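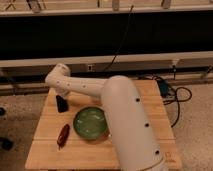 Bukola Anozie has heard the promise of a robot that clears the kitchen table often enough to be tired of it. Show her one that can do it in a strange house with the children's homework still out, she said, and she might start listening.

Her remark came at an open afternoon held by Lindow, a small automation firm which has spent the past two years teaching a robot arm to tidy a tabletop. The firm invited local shopkeepers and care providers to see how far the work has got. Its own answer was that simple pick-and-place jobs are close, and most other chores are not.

The tasks being worked on are modest. The arm is asked to pick up one thing, such as a bowl or a phone, and put it down somewhere else. Lindow says its software, called Fotisach, has now been through more than 1,000 such attempts. In the last batch of 400, the firm said, hard objects with flat sides gave the least trouble. Shiny and see-through things were dropped or missed far more often.
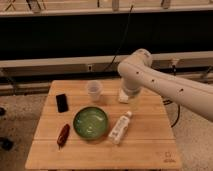

Speed is the other difficulty. A person can clear a small table in well under a minute, and the firm accepts that its arm takes several times as long. It also has to be told what belongs where. Staff said that putting a bowl with other bowls is fairly easy to teach, but deciding whether a half-used bottle should be kept or thrown away is still left to a human.

Shops may see the benefit before homes do. Van Damme, a wholesaler which packs gift boxes, plans to try the system on one packing bench from September. The bench handles 100 boxes a day, all filled with the same few items, and a member of staff will stay beside it to deal with mistakes. Flando, a kitchenware chain, looked at a similar trial for restocking shelves and decided to wait. It said its range changed too often and that its aisles were too narrow for the equipment.

Prices have not been set. Lindow said it would not sell anything for home use until the arm could work safely with people reaching across it, and gave no date for that. Washing up, folding clothes and wiping surfaces are not part of the present work.

A second open afternoon is planned once the packing trial has finished. Places will be free but must be booked with the firm beforehand.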